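Chapter 6
Where Household Water Goes

What you'll find in this chapter
6.1 Two kinds of water use
6.2 Reading a meter
6.3 The kitchen and the bathroom
6.4 The laundry
6.5 Outdoor use and leaks
6.6 Putting a household budget together

I grew up in a house with a well, and my father treated every faucet as if it had a coin slot on it. You turned it on, you did what you came to do, you turned it off. When I moved to Cardale for my first job I had city water for the first time, and for a few months I went a little wild (long showers, mostly, and a garden hose that I left running under a tomato plant while I ate lunch). Then the bill came! I had no idea how to read it. It had a number on it, 2,455, and a unit I'd never heard of, and a line called "base service" that seemed to have nothing to do with anything I'd done.

So I called the water office, and a very patient person walked me through it over the phone. The 2,455 was a meter reading, a running total, like the odometer in a car. It told you almost nothing until you took last month's reading away from it. I had been staring at the one figure on the page that couldn't tell me how much water I'd used.

I bring this up because the last five chapters have dealt with water on a big scale. We've followed rivers, looked at how aquifers fill and drain, and spent a good long time on treatment plants. If you did the Proveton reservoir problem at the end of Chapter 5, you've already worked with volumes so large that a single house disappears into the rounding. Now we're going the other way. For this chapter and the next one, I want you to think about pipes you could touch from where you're sitting.

You won't need any new math. You will need the unit conversions from Chapter 2, so keep that table handy, and you'll need to be comfortable with rates (an amount of water divided by an amount of time). If rates still make you nervous, go back and redo the bucket exercise. Use a real bucket this time and not the one in your head.

Two kinds of water use

Hydrologists like to split water use into two kinds, and I'm going to use their words from here on. Withdrawal is water taken from a source, whether that's a lake, a river or a well. Consumption is the part of it that doesn't come back to that source any time soon. Water you pour on a lawn on a hot afternoon in August is mostly consumed, as it goes up into the air through the grass and the soil. Water you rinse a plate with is withdrawn, and then nearly all of it goes down the drain, through the sewer, through a treatment plant, and back to a river somewhere.

People mix these up all the time, and I still do it myself when I'm talking fast. Your water bill only knows about withdrawal. The meter counts what comes in and has no opinion on where it ends up. In a town like Cardale, which sends its treated water back to the same river it drew from, indoor use puts a lot less strain on the river than you might guess from the bills. Outdoor use is a different story. Jurus, farther up the valley, has much smaller yards and much smaller summer withdrawals per house, and when we get to the case study you'll see the two towns side by side.

Houses on septic systems are an in-between case. Their water goes into the ground near the house, and whether you call it consumed depends on what is under your feet and how long you're willing to wait. I'll come back to that in Chapter 7, with a cross section and (sorry) a longer set of problems.

Flow, fill and habit

Once you're inside the house, I find it helps to sort the things that use water by how they use it. Some of them flow. A shower, a kitchen faucet and a garden hose all use water at some rate for as long as they're open, so to know the volume you need the rate and the time. If a hose delivers five gallons a minute and I forget it for 30 minutes, that's 150 gallons under one tomato plant. I have done almost exactly this.

Others fill. A toilet tank takes in a set volume and stops. A bathtub is a fill too, although the person running the bath decides where the line is. For a fill, you need the volume of one fill and the number of times it happens. Suppose your toilet uses two gallons a flush and gets flushed 15 times a day by everyone in the house put together. Multiply, and you have your 30 gallons, with no stopwatch involved.

Then there are the machines, and students tend to put these in the wrong column. A dishwasher or a clothes washer fills several times in one run, and how much it takes in each time may depend on the program you pick and how much you've put inside. You press one button and the machine makes a whole string of little decisions you never see. We'll treat each run as a single event with a single volume, and for most purposes that works fine. When it doesn't, I'll warn you.

Clothes washers deserve a closer look, and Section 6.4 is all theirs. The older top-loading kind typically fills a tub deep enough for the clothes to move around in the water. A front loader lays the drum on its side, so the clothes get lifted and dropped through a fairly shallow pool at the bottom. Less water per load is the usual result. But if you run the machine half empty twice as often, you can lose a good part of the savings, and the meter won't care how modern your machine is. 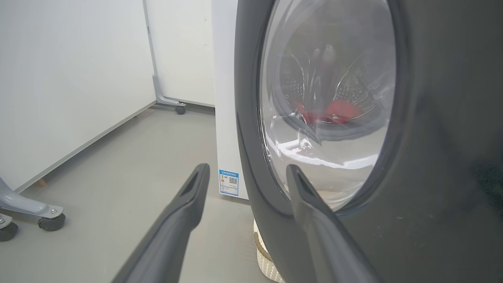 Figure 6.1 A front-loading washer. The holes in the drum wall let water pass through, and the raised paddle helps lift the clothes as the drum turns.

Look up the rated water use for the washer you use most often, at home or at a laundromat, and write it inside the cover of your notebook. You'll want it three times before the end of the chapter. If you can't find a rating, use the default value in the appendix and put a star next to every answer that depends on it.

The Fontes project

Most of the data in this chapter comes from the Fontes project, a small study I helped with, in which 100 households in Cardale and Jurus agreed to write down their meter readings every morning and keep a diary of what they ran. The diaries are wonderful. They're also messy, full of crossed-out numbers and notes like "guests, sorry" and "forgot, see tomorrow." I've cleaned up the tables you'll be using in Sections 6.3 and 6.4 but left the diary pages in 6.6 alone, mistakes included, so that you can practice deciding what to do with a bad reading.

One page is worth a look before you start. The entry for 28/06/2018 shows a house in Jurus using around 500 gallons in a single day, with nothing in the diary but two showers and a load of towels. Have a guess at what happened and jot it down. We'll work through that entry in Section 6.5, once you know how to run an overnight leak test.

Before you go on

1. Find the water meter for the building you live in, or find out who can show you where it is. Write down the reading and the unit.
2. Make a list of everything in your home that uses water. Mark each one "flow," "fill" or "machine."
3. Pick one item from your list and say how much of its water you think is consumed. Give your reasons in two or three sentences.
4. Take a second meter reading tomorrow at the same time of day. Keep both numbers for Section 6.2.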